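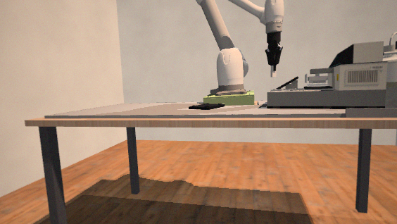
Can you walk across Pruvach in a day if you're coming over on the morning ferry?

You can, as long as you start at the north landing and finish in town, and you don't mind a late lunch.

On Thursday, February 20, 2025, a list member wrote:

> Hi all, long-time reader, first-time poster. My sister and I are going
> to Pruvach in April for four nights and we keep going in circles on
> whether to rent a scooter. The guidebook I have says the island is
> "easily walked" and then spends two pages on the bus, so I don't know
> what to believe. We're both decent walkers but neither of us is fast,
> and she has a knee that doesn't like long downhills.
>
> Also, is Dastora worth the boat ride or is it just a rock with a
> lighthouse? And where do people stay? I've looked at the Manalastas
> but the reviews are all over the place.
>
> Thanks in advance!

Welcome to the list! I've been to Pruvach three times now, twice in spring and once in a very windy November, so let me take these in whatever order they come out.

Skip the scooter. I rented one on my first trip and it sat outside the guesthouse for most of the week because there's only one paved road and it goes where the bus goes. The lanes in the old town are stepped, so you can't ride there at all, and the road up to the ridge is patched so badly on the far side that I got off and pushed. If you really want wheels for one day, the shop behind the fish market does bicycles too, and they'll swap a bad saddle without arguing.

For the walk, get the bus to the north landing (or have the ferry drop you there, the early one from Jollitz stops if somebody tells the crew when buying the ticket). From the landing you go up past the salt pans, then through two villages that have pretty much merged, and onto the ridge. The high point is 655 feet, so we're not talking mountains, but the climb comes all at once and there's no shade after the second village. Fill your bottles at the tap by the church. There's another tap marked on the map further along and it has been dry every time I've been there.

Now the knee. Going north to south the way down is the old mule track, which drops through the terraces in long lazy bends with a step every so often. Much kinder than the other direction, where you come down the north side on loose stone. My own knees are nothing to brag about and I was fine with one pole. If she's had enough at the ridge, the bus stops at the quarry gate just below it. Flag it down, it won't stop otherwise. It won't always stop if you do flag it, either, but the next one will.

You'll come into town from above, through the gardens, and that for me is the best half hour on the whole island. You get the harbor and all the flat roofs laid out under you and everybody's lemon trees hanging over the walls. Then you pop out behind the customs house next to a bakery that closes at two. I have missed it twice. They make a flat bread with anchovies and soft onions that I still think about, so if you're running early, run a bit earlier.

The old town itself is tiny and I wouldn't bother with a plan. There's a chapel built in 934, or so says the plaque over the door (the roof is obviously a lot newer), with a floor made of beach pebbles set in wavy lines. It's usually locked but the key lives at the tobacco shop across the lane. Leave a coin in the dish. The museum is two rooms of fishing gear plus a big model of the harbor before the breakwater went in, and I liked it more than I expected to, mostly on account of the model. Closed Mondays when I was there.

Dastora! Yes, go, but only on a flat day. It is a rock with a lighthouse, your guess is right, but it's also got the clearest water I've ever put my face in, and a path that loops the whole thing past the seabird cliffs. The boat wants a minimum of six people and the sheet to sign up is taped to the kiosk window on the quay. Nothing for sale out there, not even water. Bring lunch and a hat. There are 200 steps up to the lighthouse from the jetty and I'd leave those to you while your sister swims. The boat back leaves when the skipper feels like it, and he tends to feel like it sooner than the sheet says.

As for the Manalastas, I think the reviews are all over the place because it's really two buildings. The front one is on the harbor with high ceilings and nice old shutters, and it's noisy until the restaurants close. The back one is up the hill, newer, dead quiet, small windows. Same price last time I stayed. Ask for the front if you sleep like a log and the back if you don't, and ask by phone, as they seem to ignore the box on the booking form. Breakfast is in the front building either way and the fig jam is homemade.

One thing your guidebook may have wrong is the ferry. Mine had the old timetable. In April they're still on the winter schedule out of Jollitz, so there's a morning boat and a late afternoon one and nothing in between, and if the wind gets up they cancel the second. I'd sleep in Jollitz the night before you fly home. It's not a pretty town, but there's a decent covered market and a grill place by the bus station where I ate two nights in a row.

Bring cash too. The one bank machine on Pruvach was out of order for three of my five days last time. The island only has 700 people in winter and I don't think fixing it was high on anyone's list.

Does anyone here know if the coast path south of the harbor has reopened? It was roped off after a rockfall on my last visit and I'd love to do it in the fall.

Have a great trip, and please report back on the bakery!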